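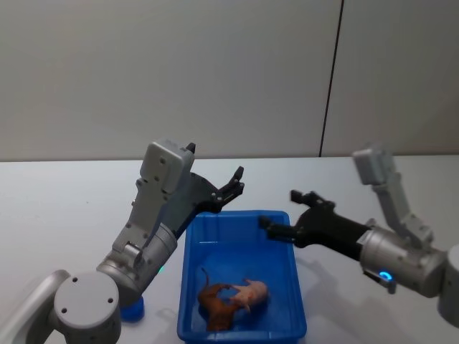
Both arms over the blue bin, brown animal and pig inside, hands open.

Bench notebook, March, started 9:50 in the morning

Okay, writing this one up properly while I still remember the order of things, and so that whoever has the cell next doesn't spend a morning chasing the wrong cable like I did.

Short version: the right hand lost its connection in the middle of a move, the left arm didn't know about it, and the two of them ended up leaning on each other over the bin. Nothing broken that I can find, one fingertip pad scuffed. No one was inside the tape. But the stop that should have tripped did not trip by itself, I had to hit the button, and that's the part I care about. Please don't run two-arm tasks in auto until you've read to the bottom.

What was running: the toy sorting task, Warkik build 423, with both arms on the shared plan. Speed was set to 50 percent. I know the sheet says lower than that for a new build, and I had started lower, it ran clean for a good while and I bumped it up after coffee. My call, my bad.

How it went. The right hand was supposed to go in first, take the pig, come out, and then the left goes in for the brown one. Instead the right arm got over the bin and just sat there. No error on the screen. The status panel said MOVING in nice green letters the whole time! I figured it was thinking about the grasp, it does that when two toys are lying up against each other, so I gave it a few seconds. Then the left arm started its own approach as if the right had already cleared out, and the backs of the fingers met over the far end of the bin. Not a hard bang, more of a squeak, and then both wrists kept pushing. I hit the button. Everything held where it was.

Took the arms apart from each other in hand-guide mode, left first. Do it left first, the right one wants to droop when you release it and it will droop onto whatever is under it.

Stuff I looked at, in the order I looked, including the dumb ones:

Cable at the right wrist. Wiggled it, reseated it, ran the fingers open and closed. Fine. Bent the wrist all the way both directions while the fingers cycled. Still fine. This ate most of an hour and I was so sure about it.

Bin position. I thought maybe it had slid and the plan was off. Nope, it was sitting where it belongs.

Network switch under the table. Lights okay. Swapped ports anyway. No change, so I swapped them back (ports are labeled now, they weren't before, you're welcome).

Then I finally pulled the log, which I should've done first. The right hand stops answering, and the hand driver does exactly what somebody (me, last fall) told it to do, it hangs on to the last good reading and waits for the hand to come back. There's supposed to be a limit on how long it waits. In build 423 that limit isn't being read from the config file at all. The line got renamed when the settings were moved over into the Fotanach folder, the driver still looks for the old name, doesn't find it, and quietly decides the limit is "no limit". So it kept reporting the last good state forever, the planner saw a healthy hand, and the clock on the shared plan ran on and gave the left arm its turn.

So that explains the left arm moving. It doesn't explain why the hand dropped off to begin with. More on that below, I only have half of it.

Second thing, and to me the worse one: why no stop on contact? Each arm has its own force limit, and those are set for bumping into the table or a person. Two wrists pressing on each other slowly stayed under it on both sides. I tested this after lunch with the arms at creep speed and a piece of foam between the hands, finger on the button. Left arm pushed, right arm gave a little, neither tripped. Tried it again with the right one held stiff and it tripped right away. So it's the giving a little that hides it. Compliance mode is on for the right arm by default in the sorting task, and it soaks up the push before the number gets high enough. I don't love that. The Nodomden keep-out check ought to catch the overlap before they ever touch, but it only looks at the forearms and wrists. The hands aren't in the model. I had it in my head that they were, and I bet I'm not the only one here who thought so.

Things changed today:

Fixed the name in the config so the wait limit gets read. It's 2 seconds now. After that the driver faults and both arms stop, not just the one with the problem.

Driver refuses to start if the limit is missing. No more quiet defaults, please, if you add a setting make it yell.

Compliance off on the right arm for anything two-arm, until we have something better.

Put a simple block around each hand in the keep-out model. They're fat and clumsy blocks and they'll cost us some reach, the arms can't get into the bin together at all anymore. Fine with me for now.

Tried the fix by yanking the hand connection on purpose during a slow move, arms well apart, toys out of the bin. Stopped both arms every time, 18 pulls in a row, mixed between left and right. One of those the panel took its sweet time turning red even though the arms had already quit moving, so the panel is lagging behind the real state. Don't trust the panel. Look at the arms.

Back to the dropout. In the log there's a little hiccup on the right hand's power reading just before it goes silent. It's tiny and I might be reading tea leaves. The left doesn't show one in the same stretch. I swapped the two hand supplies so the left arm is running on the suspect one, and if the hiccup follows the supply we know. Left it cycling open and closed with the arm parked and there was nothing by 4:30, so either it's rare or it needs the arm moving to show up. There's an old note in the Pavliuk notebook about a hand dropping out when both grips close at the same moment, worth comparing, though these hands were open at the time so I don't see how it would be the same thing.

The fingertip: index on the left hand, pad is scuffed on the back edge but not torn. Curls and opens normally, no grinding. I wrote it on the wear sheet. If it starts peeling just change it, pads are in the second drawer, and use the short screws, the long ones bottom out and you get that wobble.

Still open:

Power hiccup, see above. Supplies are swapped and taped with a note, leave them swapped.

Panel lag. Haven't looked at all.

A real shape for the hands in the keep-out model, so we can have the bin back for two hands.

Some kind of check for the arms pushing on each other. Maybe compare the two wrist readings and stop if they match up and point opposite ways? Happy to be talked out of it.

Go through the other Fotanach settings for renamed lines. I found one by accident, so I doubt it's alone. I got as far as the gripper section and my eyes gave out.

Until then: one arm at a time, slow, somebody at the button. Sign on the cell door says the same. Cell is powered down, key is on the hook.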